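What the bowl task taught us about pausing
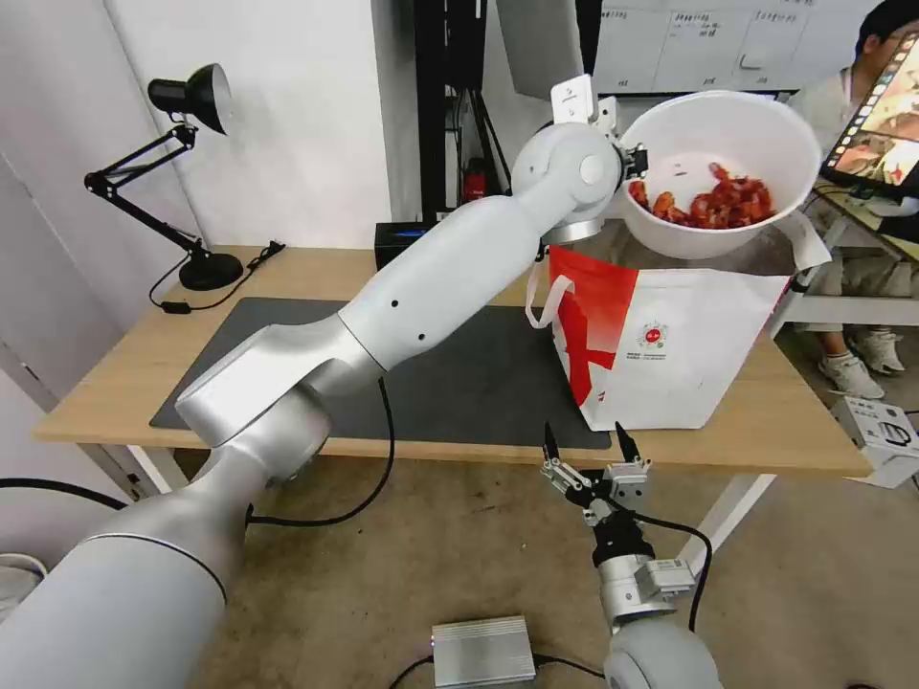 Left arm over the bag, bowl tilted, right arm raised below.

So July is nearly gone and I finally have something to write up! If you've been reading along you know I spent the spring complaining about pouring. Anything in a bowl, tip it into something else, and our policy would do the first half beautifully and then lose its nerve. Or it would go the other way and fling the whole thing like it was bailing out a boat.

Some background for anyone new. I work on Stollar, a learning project that runs on two arms, and my corner of it is what we call container transfer. The policy is plain imitation learning. A person teleoperates the arms, we record it, a network learns to predict the next chunk of motion from the camera images and the joint positions. Our full set for this family of tasks is 3,120 demonstrations (I have watched far more of them than is healthy, usually at lunch).

The trouble is in how people pour. Keegan tips, stops, has a look, tips a little more, stops again. Eun-ji does one long slow roll of the wrist and never stops at all. Both are fine ways to empty a bowl. But when you train on a mix, the network sees the same picture – bowl tilted, food still in it – and in one recording the arm is holding still and in another it's moving. So it learns something in between, a sort of creeping tilt, or it falls into the hold and just stays there. We had rollouts where the arm sat over the bag until the timeout. I once went for coffee, came back, and it hadn't budged.

My first idea was to cut the pauses out of the data, and I was very pleased with myself for an afternoon. Don't do this! Some pauses are doing real work. Saucy food sticks and then lets go all at once, and a person waits for that without thinking about it. Strip the waiting out and you get a policy that keeps rotating while everything is still hanging on to the side, and then it all arrives together and half of it hits the lip of the bag. Gil-soo wiped down the desk mat a lot that week. Sorry again, Gil-soo.

What worked better came from a conversation with Kyu-ri, who was working on something else completely (drawer closing) and had the same freezing problem. Her suggestion was to stop treating the pause as motion of size zero and give it a label of its own. So now the network has 2 outputs. One is the usual motion chunk. The other is a little number for "should I be waiting right now," trained from the recordings by marking any stretch where the wrist is almost still while the bowl is tilted. At run time, if the wait number is high, we hold, and every tick we hold, we lower it slightly. Wait long enough and it has to move. That decay is hand tuned and I'm not proud of it, but it killed the endless freeze.

The other change was giving the policy a short history of images so it can tell whether the food is moving. From one image you can't tell a stuck pile from one that's already sliding. With a few images in a row you can, and the wait output got a lot less jumpy once it had them. Gun-woo had been telling me to add history since before the spring, and I had been saying it would overfit, which it did when we tried it on the plain policy. With the wait label in there it doesn't seem to, and I don't have a good story for why. If you have one please write to me.

Things that still don't work:

Paper bags. The opening changes shape if you so much as lean on it, and the policy has no real idea of where the rim is once the bowl is in the way of the camera. A stiff container is much easier.

Anything with a lot of liquid. The wait label assumes that stillness at a tilt means waiting, and with soup people hold a steady tilt while it's pouring just fine. So the labels are wrong from the start.

Choosing when to stop for good. A smear of sauce looks a bit like food to the network, and it'll keep tilting at a bowl I would call empty. Keegan thinks we should just cap the tilt angle. I think that's cheating but I may end up doing it anyway.

I'm planning to rerun everything with Eun-ji's demonstrations held out, to see if the wait output still makes sense for a style it's never been shown. I'd guess it gets worse on the long slow rolls. The comparison plots are half made and they're ugly, so they'll go in the next post once I've fixed the axis labels.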